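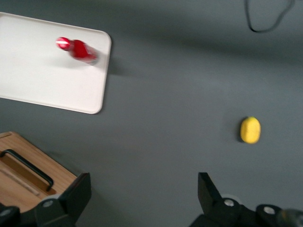
One of the comments on my last post said I should quit complaining about the bus and just buy a bike already, because a bike pays for itself in a year. Maybe! Thought about it all the way home. On the bus.

So. The 8. They moved the stop again. Used to be right outside the Lanis bakery, now it's past the light, on the side with no shelter and no bench, and if you come out of the bakery with a roll in your hand and see it pulling up you are not going to make it. I did not make it. Twice this week.

The new timetable says every 10 minutes until evening. Sunday I waited over half an hour, then two came together, the first one packed and the second with maybe three people on it. Got on the second. Driver waited at Irthorpe for no reason I could see, engine off, lights off, and we all just sat there in the dark like it was a movie.

Things I still like about the bus though:

Reading. Finished a whole library book in January, only on the bus. Would not have happend at home.

The stretch along the river before the bridge. Left side, if you can get it.

Not parking. My street is bad enough already.

About the bike. I did look. The one I want at Trondska is 1000 and that's before a lock, lights, fenders, and a helmet that doesn't make me look like a mushroom. Used ones are cheaper but then I need to know things about chains. And where does it go? I'm up 2 flights and the hallway is narrow, the stroller from downstairs already lives there. Plus the hill. Everybody who tells me to bike seems to live at the bottom of it and work at the bottom of it.

Might borrow one for a week when it's warmer and see. Might also just walk to the stop before the bakery, it has a bench and the bus is emptier there anyway. Takes me a bit longer but I get teh window seat.

Ok have to run, it's 7:40 and you can guess why. Will answer the rest of the comments tonight, there's a long one about transfers I haven't even read yet.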